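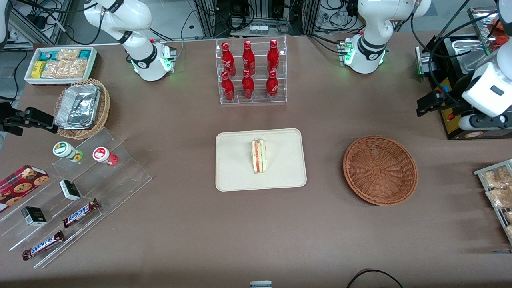 Plurport counter set: README

Maintainer: Suryani Osman
Hardware: Remzi Yazıcı, Ľudovít Vaněk
Release: 2, dated 19 January 2022

Contents

Recordings from a two-arm counter cell put together in the shared workshop at Moser. The task family is light shop work: moving a sandwich, bottles, bars, jars and bagged snacks between a tray, baskets and displays. The release holds 342 episodes across 11 tasks. All were recorded by teleoperation. No scripted motion is included.

Cell

Two white arms stand side by side at the back of a brownish table, each with a black parallel gripper. "Left" and "right" in file names mean the robot's own left and right. From the fixed view these are reversed: the robot's right arm is on the left side of the picture. Release 1 mixed the two conventions and should not be merged with this one.

The fixed view does not cover the full length of either arm. The upper links leave the top of the picture in normal poses, so use the joint log for arm pose.

Start layout, sandwich task

- Beige tray in the centre, one triangular sandwich standing on its edge
- Two-tier clear rack behind the tray, six Coca-Cola bottles, three per tier
- Empty round wicker basket beside the tray, on the robot's left
- Stepped clear stand on the robot's right, with jars, small green boxes and two Snickers bars
- Wire rack of bagged baked goods on the robot's left

The goal is the sandwich in the empty basket. The basket with the foil container is a distractor in this task and should not be touched.

Files

Each episode folder has the fixed-view video, a joint log, a gripper log and a one-line task label. Logs are CSV with a header row. Times are in seconds from the start of the episode. Gripper values run from 0 (closed) to 1 (open).

Known problems

- 4 episodes have a gap in the gripper log. They are listed in gaps.txt and were left in.
- Clear acrylic and clear bags give poor edges. Masks for these items were drawn by hand by Verena Nägeli and are looser than the rest.
- Loose cables cross parts of the table and are not masked.
- Object positions were reset by eye. Do not treat the start layout as a measured one.

Changes since release 1

Arm naming fixed. Joint logs re-exported with the corrected wrist offset. Two task labels reworded to match the tray and basket names used above.

Use

Free for non-commercial work. Send corrections to Suryani with the episode number and the time in seconds.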